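Stellenangebote / Logistik und Konfektionierung

Mitarbeiter (m/w/d) Konfektionierung und Verpackung, Teilzeit
Kennziffer 1299
Einsatzort: Husel, Standort Mulstead
Beginn: März

Die Abteilung Konfektionierung verpackt elektronische Kleinteile und Zubehör der Baureihe Lurkel in Einzelverpackungen. Die Ware kommt unverpackt aus der Prüfung und geht in Kartons an den Versand. Dazwischen liegen das Einlegen in die Schaumstoffeinlage, das Schließen der Verpackung, die Sichtkontrolle und die Buchung im Lagersystem. Für diesen Abschnitt suchen wir zwei Personen.

Aufgaben

Bereitlegen der Verpackungsteile am Tisch: Unterteil, Einlage, Deckel
Prüfen der Einlage auf Sitz, Ausrisse und Fremdkörper
Einlegen des Teils gemäß Packanweisung, Etikett nach oben
Aufsetzen des Deckels und Kontrolle des umlaufenden Spalts
Aussortieren beschädigter Verpackungen, Vermerk im Sperrprotokoll
Umpacken von Rückläufern, auch aus Verpackungen anderer Bauart
Buchen der fertigen Einheiten und Übergabe an den Versand

Gearbeitet wird an weißen Tischen im Stehen oder auf einer Stehhilfe. Unterteil und Deckel werden vor Beginn nebeneinander ausgelegt, damit eine fehlende oder falsche Komponente vor dem Einlegen auffällt.

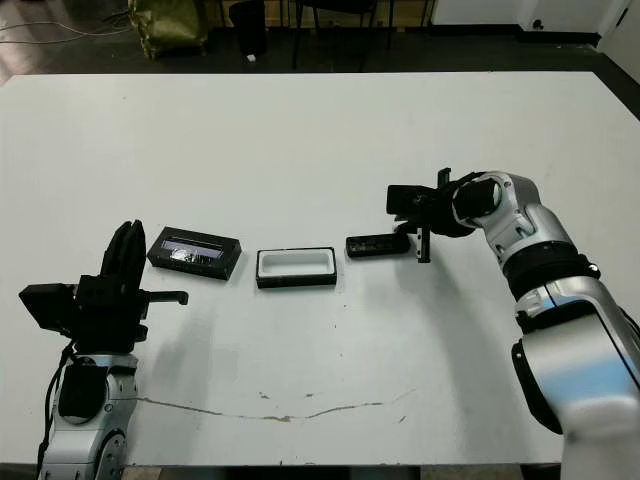
Verpackungen mit Sichtfenster werden getrennt von geschlossenen Verpackungen geführt und haben eine eigene Packanweisung. Kratzer im Fenster sind bis zu der im Grenzmusterkatalog festgelegten Länge zulässig, Trübungen und Risse nicht. Bei den Schaumstoffeinlagen gilt: Die Aussparung muss vollständig frei sein, lose Schaumreste sind zu entfernen. Eine Einlage, die sich aus dem Unterteil hebt, wird gesperrt und nicht nachgeklebt.

Vor jedem Auftragswechsel wird die Fläche trocken abgewischt – Druckluft ist am Packplatz nicht zugelassen.

Handhabung der Teile

Ein großer Teil der Ware hat eine glänzende Etikettenfläche, auf der Fingerabdrücke und Schleifspuren sofort zu erkennen sind. Die Teile werden deshalb an den Schmalseiten gefasst. Abstehende Clips und Laschen sind keine Griffpunkte und dürfen beim Einlegen nicht belastet werden. Wird ein Teil von einer Seite zur anderen übergeben, bleibt es gehalten, bis der zweite Griff sicher sitzt. Ablegen auf der Etikettenseite gilt als Packfehler.
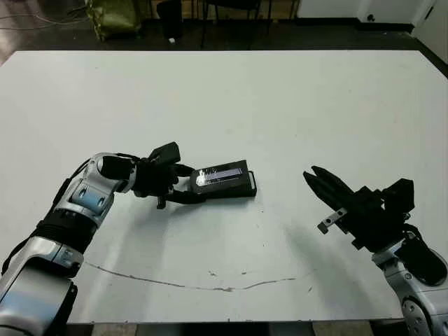 Kategorie: Anforderungsprofil

Erforderlich:

Erfahrung in Verpackung, Montage oder einer vergleichbaren Tätigkeit mit Kleinteilen
Sichere Feinmotorik beidhändig
Ausreichendes Nahsehvermögen, gegebenenfalls mit Sehhilfe
Deutschkenntnisse, die zum Lesen der Packanweisungen und zum Ausfüllen des Sperrprotokolls genügen
Bereitschaft zu wiederkehrenden Abläufen mit gleichbleibender Genauigkeit

Von Vorteil:

Kenntnisse in einem Lagerverwaltungssystem
Unterweisung im Umgang mit elektrostatisch gefährdeten Bauteilen
Portugiesischkenntnisse auf Grundniveau; ein Teil der Begleitpapiere stammt vom Auftraggeber Assunção und liegt nur in dieser Sprache vor

Eine abgeschlossene Berufsausbildung wird nicht vorausgesetzt. Die Einarbeitung dauert rund fünf Wochen und wird von Mervyn Ackroyd geleitet. Sie umfasst die Packanweisungen, die Grenzmuster und das Buchungssystem. Eigenständige Freigaben sind erst nach Abschluss der Einarbeitung vorgesehen.

Reflexionen auf den Etiketten erschweren die Sichtkontrolle. Das Teil wird dazu auf dem Tisch leicht gedreht und aus mindestens zwei Richtungen betrachtet, bevor es in die Einlage kommt. Abrieb an den Gehäusekanten ist gesondert zu bewerten und nicht mit Staub zu verwechseln.

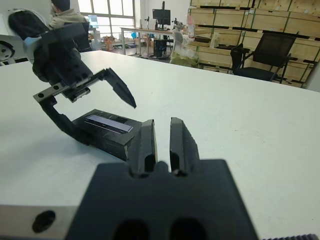
Arbeitszeit und Rahmenbedingungen

Schichtlänge vier Stunden, wahlweise vormittags oder nachmittags
Befristung auf ein Jahr, Verlängerung möglich
Arbeitskleidung und Handschuhe werden gestellt
Parkplätze auf dem Gelände, Fahrradabstellraum im Untergeschoss

Bewerbung

Bitte senden Sie Lebenslauf und vorhandene Arbeitszeugnisse unter Angabe der Kennziffer an Sandra Pickering, Personalabteilung. Ein Anschreiben ist nicht nötig. Geben Sie die bevorzugte Schicht und den frühestmöglichen Eintrittstermin an. Fachliche Rückfragen beantwortet Zulkifli Entili, telefonisch erreichbar zwischen 9 und 11 Uhr über die Zentrale. Zum Gespräch gehört eine kurze Arbeitsprobe am Packtisch – Vorbereitung ist dafür nicht erforderlich.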